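Refurbished Dell tower workstation, with processor and memory fitted to order

Zimosach – Computers – Towers and workstations
Availability: in stock, ready to ship in 2 working days
Warranty: 10 months on the board, processor and power supply

This is a used office workstation which we clean, check and prepare again in our shop. It is a good choice for drawing programs, for accounting, for a small file server at home, or for a student who wants to learn how a real tower is built. The case is big and a little heavy, but there is much space for the hands inside, and this is the reason why many of our customers come back for a second one.

Every tower starts with a bare inspection. We remove the cooler, wipe away the old thermal paste, and look at the socket, the metal frame and the memory slots with a strong light. The slots are marked on the board (DIMM1 CPU1, DIMM2 CPU1 and so on), so please follow these marks if you add memory by yourself later.
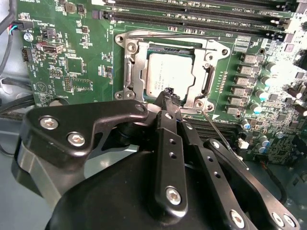

You can choose the processor when you order. If you do not choose, we fit the standard one. New thermal paste is always included in the price. We use Giretti paste, but if you prefer another brand, write it in the order comment and we will try to find it.

What we do before shipping:
Dust removed from case, drive cage and fans
New coin battery for the clock
Processor fitted and cooler mounted with fresh paste
Memory test during 14 hours
Cables checked and put back in their place

Please note that the drives are not included. The metal cage accepts your own drives, and we sell the Ruswood screw set separately. Small scratches on the outside of the case are possible, they do not affect the work of the machine.

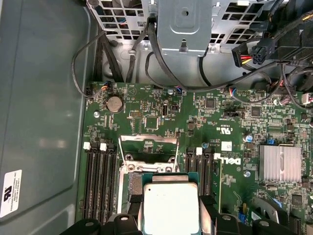

If you want to change the processor at home, switch off the tower, pull out the power cable and wait a few minutes. Open the lever, lift the metal plate, and hold the processor only by its sides. It must go down flat, without any force. Damage to the socket from a wrong installation is not covered by the warranty, so if you are not sure, send the tower to us and we will do it for a small fee.

Delivery is by Shboul courier. For orders over 200 dollars it is free. For technical questions please ask for Wissam Jaber at our service desk, he answers messages every working day until 4 p.m.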